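Nanham trial puts two-armed machines to work on everyday chores

Project will test whether robots are ready for the kitchen counter and the shop bench

A trial to establish how far machines can be trusted with ordinary household and shop-floor chores has opened at the Nanham test centre, the Irnero project has announced.

The work is being carried out with Drukex, which runs a repair and resale business and has supplied the list of shop tasks, and with the Tsegaye housing association, whose residents were asked which jobs at home they would most like to hand over. Both lists feature the same complaint near the top: cables. Residents spoke of chargers left across worktops, and Drukex staff of the time spent each morning plugging in, unplugging and coiling leads before a single item can be checked.

Irnero has therefore made cable handling one of the 4 task groups in the trial. The others are clearing surfaces, sorting small goods and loading trays. Each group is tried on a plain bench first and then on a worktop which also holds things that have nothing to do with the job, as would be the case in most kitchens and back rooms.

The cable group is based on laptops and their charging leads. Two arms share the worktop, so that one can steady a computer or hold a lead while the other deals with the plug. The items left nearby include a toaster and a pair of spice jars, and the machines are expected to leave these where they are.
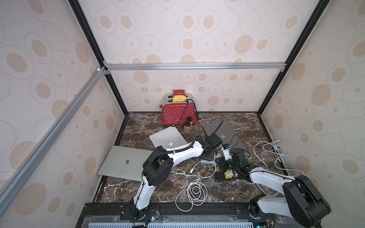
What the machines are asked to do

In the charging task, a lead must be picked up, brought to the correct side of the laptop and pushed home in the port. The task is marked as complete only if the plug is fully seated and the laptop has not been moved beyond a set limit. Removing the lead and laying it down clear of the other items is marked separately.

A full round of the cable group contains 6 tasks and must be finished without help from staff. If a member of staff has to step in, even to free a lead that has caught, the round is recorded as assisted and does not count towards the final result. Irnero intends to complete 1,000 rounds across all groups before it draws any firm view.

The project has been careful not to promise too much. In its opening statement, it said that machines in fixed positions had long been able to repeat a single movement all day, but that a home or a small shop seldom presents the same arrangement twice. Leads are a particular difficulty. They bend, twist and spring back, and a grip that is suitable at one end may leave the plug pointing the wrong way at the other.

Grip is also a matter of care. A lead held too far from its plug will tend to fold when it is pushed, while one held too close leaves little room for the fingers beside the casing. The working notes advise that, where two laptops are lying close together, the lead should be kept in the gap between them and not drawn across a lid.

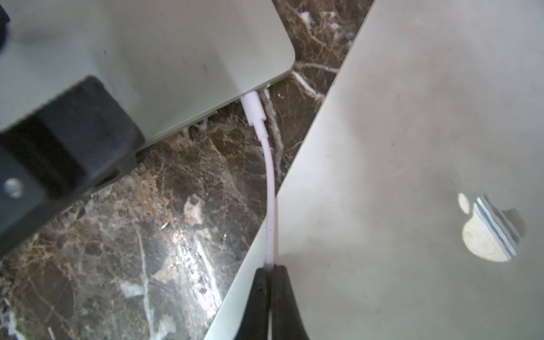
Black gripper fingers hold a white charging cable beside two silver laptops during the Nanham trial.

Early rounds have been used to settle the marking rules and no results have been issued. Irnero did confirm that speed will carry little weight in the first stage. A person can plug in a laptop in a few seconds, and the project does not expect a machine to match this. The question put by Drukex is a narrower one — whether a bench could be left to the machines overnight and be found in good order in the morning.

Tsegaye has a different interest. The association wishes to know whether such help could be of use to residents with limited strength or movement in their hands, for whom a small plug can be a daily obstacle. It has asked that any finding on homes be reported separately from the findings on shops, and Irnero has agreed to this.

No equipment will be placed in residents' homes during the present stage. A decision on whether to proceed to a furnished flat will be taken once the marking of the first 5 batches has been checked by both partners.

A first report is expected in January. Residents and local traders who wish to suggest further chores for the trial may do so through the Nanham test centre, which will publish the full task list alongside the report.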